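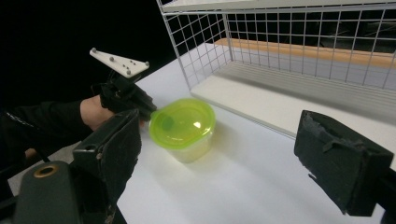 Snap-on lids fail at the rim first. After two years of packed lunches I have replaced most of our small round pots, and the replacements are all the same size, so any lid fits any body. Mixed sizes were costing me a drawer.

The pots hold 75 ml, enough for dressing, hummus or a spoonful of chutney. I fill them to 5 mm below the rim. Any higher and the contents touch the underside of the lid, then creep into the groove when the bag is tipped.

To close one, set it on a flat table and press the centre of the lid, then go round the edge with a thumb. Pressing one side down hard leaves the opposite side raised. To open, hold the body low and lift the rim at a single point.

Washing: lids off, top rack, 6 to a row. Turmeric stains the pale plastic and I have stopped trying to remove it. Shih-chieh Chu suggested leaving them on a sunny windowsill, which worked on tomato but did little for curry.

The Kirui set I bought in May still closes properly. The older Rellitz lids have gone slack and now hold screws in the shed.

Contact | © Diranness | Back to top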